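Tuesday, evening

Rain from six this morning, so the outside jobs were dropped and I did the plastics. They have been overdue since May. The bowls and tubs had spread over three rooms and the porch, and I was using the wrong one for every job because the right one was always under something.

Method, for next time. Everything out of the closets and onto the floor first. Nothing goes back until it has been washed, checked for cracks and measured. I started with the big blue tub, which takes up the most floor and holds most of the others when they are nested. I had written its capacity on a strip of tape years ago and the tape came off, so I measured again with the kitchen scale: fill a jug, weigh it, pour, repeat. Slow, but I trust it more than the lines on the jug. I stopped at the height I would actually carry or drag, well short of the rim. Net weight of water at that level was 221 on the pad, in units of one small jug at 100 grams, so a little over 22 liters. My back agrees with that figure as an upper limit.

Drained it through the garden hose as a siphon, out the side door and into the bed by the steps. Took longer than planned. The hose has a kink a yard from the end and the flow drops to almost nothing if it lies on its left side. Marked the kink with red tape. The proper fix is to cut it there and put in a joiner, and I have the joiner somewhere in the Kragh box with the other fittings.

Wiped down the floorboards between rounds. There is still a dull patch near the door where I let a wet tub stand overnight last fall, and I do not want a second one.

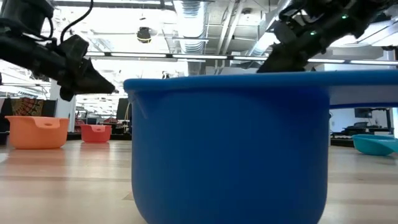 Blue tub on the boards, with the orange, red and teal bowls.

The bowls next. The orange one and the red one are the same pattern, different sizes, with the raised part and the hole in it, so both can hang. I have never hung them. I have two hooks from the Zirnis order that would take them, and the wall beside the sink has a stud in the correct place. The orange one goes to feed and dry goods. The red one is smaller and goes to clothespins, which currently live in a bread bag.

The teal one I am less sure of. It is a good bowl but it does not nest cleanly with the others. Whichever way I put it in the stack, the stack leans. For now it stays out by itself and gets used for soaking brushes. If it is still in the way in a month it can go to the porch.

Washing notes. Dish soap and hot water did most of it. The chalky film on the inside of the tub, at the old water line, did not shift with soap. I used vinegar on a rag, left it 20 minutes by the stove clock, then a nylon brush. Came off on the second pass. The underside of the rim was the worst part and the part I always skip. The flare makes a channel that holds grit, and you cannot see it unless the tub is upside down. An old toothbrush fits. Rinse with the tub tipped, or the grit just runs around to the other side.

Checked for cracks by flexing the walls with both thumbs and listening. The blue one is sound. A gray basin I had forgotten about ticked when I pressed it near the base, and there was a hairline there that took a fingernail. I considered patching it. The last patch, with the Makance glue, held until the first frost and then let go all at once over the kitchen mat. The basin went out with the recycling.

Lunch late, standing up.

Afternoon was the storage question. The shelf in the back closet measures 116 centimeters between the uprights, and the tub goes in on its side with enough clearance to get a hand around it. On its base it would sit better, but then it becomes a bin and fills up with string and flowerpots inside a week. On its side it stays empty. I put a strip of felt under it so it does not roll — two layers, glued, the offcut from the chair feet.

Made new labels. Pencil on masking tape, then clear tape over that. Ink ran last time. Put the capacity on the tub's label as well as the use, and put the label under the rim on the outside, where it will not get scrubbed.

Ordered from the Galolau catalog: one lid, to be cut down if it does not fit, and a replacement tap washer while I was at it. Their minimum for free delivery is 2000 points on the card and I was short, so I added a second nylon brush. The first one is splaying anyway.

Left to do. Hooks on the wall, with the drill, in daylight. Joiner in the hose. Find out what is dripping behind the washing machine, which I only noticed with my ear near the floor looking for the toothbrush. It is slow, one drop and then a long gap, and there is a saucer under it tonight. I will weigh the saucer in the morning.

Rain stopped at eight. Side door swollen again and needs a shoulder to close.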